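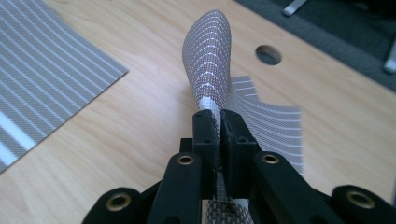 工作记录：衬托网纱试染及披肩加固准备
二月，星期二
Irnberg 纺织品保护工作室，湿处理间及二号工作台

一、本次工作范围

本日工作接续上周未完成的配色试验，对象为 Trorkitero 项目送修的一件丝质披肩。披肩为提花缎地，边缘缀手工打结流苏，中央区域经线断裂较多，纬线浮出，已不具备悬挂条件。保护方案已由工作室与送修方书面确认：正面覆染色尼龙网纱，背面衬染色细丝绸，以单股丝线作铺线缝固定，不使用粘合剂。

今日计划完成的内容为：网纱试染第三轮；水洗牢度与摩擦牢度的初步检查；披肩流苏区域的分段记录；缝线选配。丝绸衬料的染色移至网纱定色之后进行，以免两种材料同时调整，出现偏差时难以判断来源。

二、前两轮试染情况回顾

第一轮以披肩中央的底色为目标色，采用黄、红、蓝三支金属络合染料拼色。所得样片在日光下偏绿，在展厅暖光下尚可接受。考虑到该披肩将来主要在展柜内陈列，曾有意见认为可直接采用。经讨论，决定不以单一光源下的效果作为定色依据，第一轮结果存档备查，不用于实物。

第二轮减少蓝色，略加红色，绿相消除，但整体明度偏低。网纱覆盖在缎面上时，浅色区域明显发灰，提花的光泽被压住。出现这一问题的原因在于配色时将样片折叠成多层与披肩比对，而实际使用只有单层。多层叠放时颜色显得饱满，单层铺开后与底下织物叠加，视觉结果完全不同。此后比色一律将单层样片平铺于披肩的完好区域，四周留出足够的未覆盖面积，由两人分别观察并各自记录意见，再行合并。

第二轮样片编号标签中有一枚脱落，已根据染色记录簿重新核对并补贴。今后标签改用缝缀方式，不再使用订书钉。湿处理间潮气重，订书钉在样片上留下锈点，样片即失去参照价值。

三、第三轮试染

（一）材料准备

网纱取自工作室库存的同一匹，匹头标签完整。裁取前检查过整幅，靠近布边处有一段网眼变形，予以避开。试样共11片，逐片称重，重量记入染色记录簿，本记录不再抄录。称重前将网纱在工作间内平铺放置一夜，使其与室内湿度平衡。

前处理使用中性洗涤剂 Flutar，用量按工作室既定浓度。该洗涤剂起泡较少，漂洗所需水量低于此前使用的品种，但低温时溶解偏慢，需先以少量温水化开再加入浴中。上周有一批直接倒入冷水，杯底残留胶状物，漂洗后网纱手感发涩，该批已弃用。

网纱洗净后以去离子水漂洗至水面无泡，不拧绞，提起沥水后直接进入染浴。网纱一旦拧绞便会出现死褶，死褶处上染深浅不一，后续熨烫不能消除。

（二）染浴配制

染料母液由各支染料分别配制，过滤后装棕色瓶，瓶身注明名称、浓度、配制人代号及有效期。黄色母液今日为新配，旧液底部有沉淀，摇匀后吸光度与上次读数不符，按规定废弃。旧液废弃前留取少量，用于与新液对照，结果另附于染色记录簿。

醋酸分两次加入。第一次在入染前，第二次在升温过程的后半段。第一轮曾一次加足，上染过快，网纱边缘与中心出现色差，虽轻微，但透明材料对此十分敏感。硫酸钠未加。匀染剂用量维持第二轮水平。

（三）升温与保温

染浴自室温起缓慢升温，至66摄氏度时暂停升温并保温，约30分钟后继续升至终温。中间这一保温段为本轮新增。此前的两轮均为连续升温，蓝色组分在后半程集中上染，导致最终颜色对时间非常敏感，稍有延误便偏冷。增加保温段后，取样观察，颜色的推进较为平稳，三支染料之间的差距缩小。

搅动由人工完成，使用玻璃棒，动作方向不固定。工作室曾考虑以磁力搅拌代替，但转子容易卷住网纱，不适用。玻璃棒使用前应检查端部是否有缺口。今日发现一支端部有细小崩缺，已单独收起，贴红色标签待处理。

终温阶段结束后停止加热，网纱留在浴中自然冷却。残浴颜色较浅，但仍可见黄色，说明黄色上染不完全。下一轮如需调整，应优先考虑这一点，暂不增加黄色母液的用量。

（四）漂洗与干燥

漂洗先温后凉，至洗液滴于白色滤纸上不显色为止。第三次漂洗后已符合要求，另加一次作为保险。干燥时将网纱平铺于覆有聚酯膜的玻璃板上，以软毛刷理直网眼，使经纬方向与玻璃板下的方格纸一致。理直时由中心向外，力度以网眼不变形为限。未使用热风。

四、比色结果

样片干燥后在三种光源下与披肩比对：北窗自然光、标准日光灯箱、展厅模拟暖光。比色时披肩置于覆白棉布的衬板上，工作人员佩戴丁腈手套，未对断裂区域施加任何压力。

编号靠前的几片偏黄，覆盖于底色区域时尚好，覆盖于花纹区域则显旧。编号居中的几片在三种光源下表现最为一致，其中一片单层铺于花叶部位时，稍远处已不易辨认网纱边界。编号靠后的几片偏红，在暖光下尤为明显，予以排除。

两人的书面意见在居中样片上基本一致，在相邻两片的取舍上有分歧。一方认为应取稍浅者，理由是网纱会随时间积尘而视觉变深；另一方认为应取稍深者，理由是浅色网纱在侧光下易出现雾状反光。经在侧光条件下复看，浅者确有轻微反光，深者亦未完全避免。最终暂定取浅者，待牢度检查后再作确认。送修方如要求到场看样，两片一并提供。

需要补充的是，披肩本身的底色并不均匀。折痕两侧曾长期暴露于光照，较内侧浅。保护方案不追求对每一处颜色逐一匹配，网纱以中央区域的整体观感为准。此点已在方案中写明，执行时不应因局部差异反复改色。

五、牢度初步检查

（一）水洗

取选定样片的一角，与白色丝绸、白色棉布缝合，浸入去离子水中，加盖静置，取出后夹于玻璃板间干燥。两种白布均未见沾色。由于披肩日后仍有可能接受局部湿处理，此项检查不可省略。

（二）摩擦

以白棉布包裹玻璃塞，在样片表面往返轻擦。干态未见沾色。湿态在放大镜下可见极淡的黄色痕迹，肉眼不能分辨。鉴于残浴中同样剩有黄色，推测漂洗时表面仍附有少量未固着的染料。已将该样片再洗一次，重新检查后痕迹消失。正式染色时漂洗次数应相应增加。

（三）光照

光照牢度须送外部检测，工作室不具备条件。样片与蓝色羊毛标样已装袋，拟与下一批材料一并送 Panganiban 检测室。送检单上的材料名称应写全称，上次因只写“网纱”二字，对方来函询问材质，往返耽误了排期。

六、披肩流苏区域记录

下午转入二号工作台。披肩自存放盒中取出时，由两人托持衬板，盒盖与薄纸先行移开，单独放置。取出后静置一段时间，待织物松弛再开始记录。

流苏依披肩四边分段，各段以棉线在衬板上作临时标记，标记不与披肩本体接触。记录内容包括打结层数、缺失、缠绕、污渍及前人修补痕迹。

上边一段保存较好，打结完整，末端略有起毛。左边靠近转角处缠绕严重，数股绞在一起，内部夹有纸屑，似为旧包装纸残片，取出后装入小袋，随藏品档案保存。右边一段可见后加的线，颜色与原线接近，但捻向相反，在放大镜下容易区分。后加线的打结方法较简单，未按原有网格延续。此处修补状态稳定，亦反映使用历史，建议保留，不作拆除。

下边一段情况最差。有5股自结点处断开，断开部分仍在，仅靠相邻线股缠绕维持，移动时有脱落的危险。已以细丝线作临时系结，打活结，留出线头便于日后拆除。临时系结的位置标注于示意图上，用铅笔书写。正式处理时应逐一更换为永久固定，并在报告中注明临时线已全部取出。

流苏的整理暂不进行。是否以微量湿气放松线股，需先确认线的染色是否耐水。测试点选在转角背面，以滤纸蘸去离子水轻压，深色线有微弱沾色，浅色线无。因此深色区域不宜直接加湿，可考虑隔膜给湿，或保持干态理顺。此项留待下次会商。

七、缝线选配

缝线采用由丝绸衬料抽出的单丝与成品细丝线两种，作比较试缝。试缝在一块旧缎样上进行，该样片经纬密度与披肩相近。

抽出的单丝较柔软，固定后几乎不可见，但长度有限，且抽取时易起毛，穿针费时。成品细丝线强度均匀，光泽略高，在网纱表面隐约可见。拟在网纱边缘使用成品线，在中央断裂区使用抽出的单丝。两种线均需染色，染料与网纱不同系列时应另行试验，不可沿用网纱配方。

针选用最细的弯针与直针各一种。弯针适用于披肩平放、背面不便触及的情况，但对操作者要求较高，针尖上挑时容易勾住浮起的纬线。试缝中出现一次勾丝，发生在旧缎样上，未涉及披肩。会后约定，凡在断裂区使用弯针，须先以直针在外围固定网纱，使断裂纬线受到覆盖后再行内部缝合。

针距方面，外围一圈宜密，内部依断裂走向布置，避开完好的花纹。缝线张力以网纱贴合而不下陷为准。试缝样片有一处收得过紧，取下观察，缎面已留有浅凹。该样片保留，贴于工作台旁作为参照。

八、环境与设备事项

湿处理间排风正常。去离子水出水电导率今晨读数偏高，更换滤芯后恢复，更换前所接的水未用于任何试验。恒温水浴的显示温度与校准温度计有微小偏差，已在面板旁贴修正值，读数时应以校准温度计为准。

标准灯箱的一支灯管启动迟缓，预热后工作正常，已列入采购申请。在新灯管到位之前，比色前须延长预热，并在记录中写明预热开始与结束的时间。

二号工作台的衬板边缘棉布有一处松脱，已重新缝合。存放盒内的无酸薄纸部分已发脆，下次取放时一并更换，旧纸不再作内衬使用。

九、废液处理

含金属络合染料的残浴倒入专用收集桶，不得排入水槽。前两次漂洗液同样收集。收集桶今日已近满，已通知后勤安排清运，桶盖上的日期标签同步更新。未经稀释的母液残余另装，不与残浴混合。

十、待办

依暂定配方放大染色，布料用量按披肩尺寸另加缝边余量，放大前先作一次中等规模试染，核对浴比变化对颜色的影响。

整理第三轮样片，装订入样本册，每片附单层及折叠两种形态，并注明配方页码。

完成送检包装，核对送检单材料全称。

补画流苏示意图中转角部分，目前图上比例与实物不符。

就深色流苏的给湿方式形成书面意见，附沾色测试滤纸。

丝绸衬料前处理可先行开始，染色待网纱定色后进行。

补记：下班前复看选定样片，在北窗余光下与披肩仍相合。稍深的一片此时反而显得更接近花叶部位的颜色，差别很小，记录于此，供定色时参考。披肩已回盒，盒外标签已改为“处理中，勿移动”，钥匙交回登记处。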